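Ticket 793 — Desk tidy task: box closing unreliable, cables not attempted
Project: Clerneo (household and workshop chores)
Site: Drorilwood, second floor office
Opened by: Su-chen Mak
Assigned to: Tzu-hsuan Kong
Opened: 15 May 2024
Status: Closed with follow-up, see end

Summary

The arm can put small things into an open box on a desk. It can't reliably close the box afterwards, and it leaves anything with a cable on it alone. Blöndal want to know whether "clear and pack a desk" can go on the list of chores the machine does without help. I'd like an answer to give them before the June review.

The desks are the ordinary office ones, with keyboards, monitors and leads where people left them. The work by hand, with the two hand-held grippers:
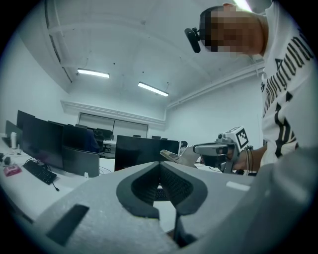
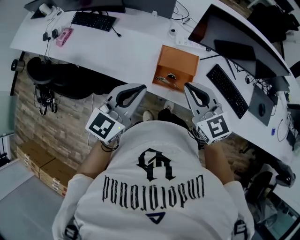
1. What we see

Placing is fine. Out of 30 runs with an open box the object ended up inside in all but two, and both of those were the arm starting with the box out of reach.

Closing is the problem. With the same 30 runs the flap was properly shut 12 times. The usual failure is that one finger reaches the flap, pushes it up to about vertical and then lets go early. The flap falls back down and the arm carries on as if it were closed. On a few runs the second finger came in too low and shoved the whole box along the desk.

Cables: the arm goes towards a loose lead, stops a hand's width away and returns to rest. There is no error in the log. It just reports the task as finished.

Expected: box shut and left where it was, loose leads moved to the back of the desk.

2. Checks done so far (Su-chen)

Restarted the controller. No change.
Re-ran the calibration for both fingers. Left was slightly out, right was fine. Placing got a little tidier. Closing no better.
Swapped the finger pads for new ones. No change.
Tried a heavier box. It stopped sliding but the flap still fell back.
Turned off the overhead lights in case of glare. Made things worse, turned them back on.

3. Comment — Tzu-hsuan Kong

Thanks, that saves me a morning. I don't think this is hardware. I went through the hand recordings the model was trained on and most of them stop as soon as the object is in the box. Whoever was recording treated that as the end of the job, and so does the arm. Where the closing is included, people do it quickly with a sort of flick, and the model has copied the start of the flick and not the follow-through.

Two things to try:

a) Record closing as a task of its own, starting with the object already in the box. Slow, both grippers, one steadying the box and the other bringing the flap over and holding it down before letting go.

b) Vary where the box sits. Near the desk edge and further back, with a keyboard in the way and without.

On the cables, the stop is ours. Pruria put a limit in so the arm won't pull on anything that might be plugged in. Sensible, and I would not remove it in a shared office. But it should say "skipped" and not "finished". I'll raise that with them separately.

4. Comment — Su-chen Mak

Did (a) and (b). Wrist is tired. A person with the grippers is a good deal slower at this than with bare hands, especially getting under the flap, so I have some sympathy for the arm.

One note for anyone repeating this: check that both trackers are being picked up before each take. I lost a batch because I'd turned my left wrist too far and the marker was hidden for half of it.

5. Retest after training on the new recordings

Box near the edge, nothing in the way: closes well. I stopped worrying about this one.
Box further back: closes, but slowly, with one or two tries at the flap.
Box with a keyboard beside it: mixed. It sometimes rests a finger on the keys while steadying the box, and it typed a long row of the letter j into somebody's open spreadsheet. Lock the screens first.
Box slightly crushed at one corner: mostly fails. The flap doesn't line up and the arm doesn't know to straighten the corner.
Cables: still skipped, as agreed. Message now reads correctly on the test build.

Overall the flap was shut on 98 of the new runs. The failures are nearly all the crushed box.

6. Answer for Blöndal

Draft wording, please correct if you disagree:

"Packing small items into an undamaged box and closing it: yes, with the screens locked and someone in the room. Clearing a whole desk: not yet. The machine will not handle plugged-in leads and we don't plan to let it this year. A person would still do the job faster."

Tzu-hsuan: Fine by me. I would take out "this year". They will ask about next year, and I haven't got an answer.

Su-chen: Taken out and sent.

7. Closing notes

Main fault (flap not closed): resolved for undamaged boxes.
Wrong status on skipped cables: fix is with Pruria, waiting for the release build.
Damaged boxes: moved to a new ticket, low priority.
Pressing keys while steadying: moved to a new ticket, medium priority — same thing is likely to happen on a workbench with switches on it.

Old finger pads are in the drawer under the printer. They were not worn, so please use them up before ordering more.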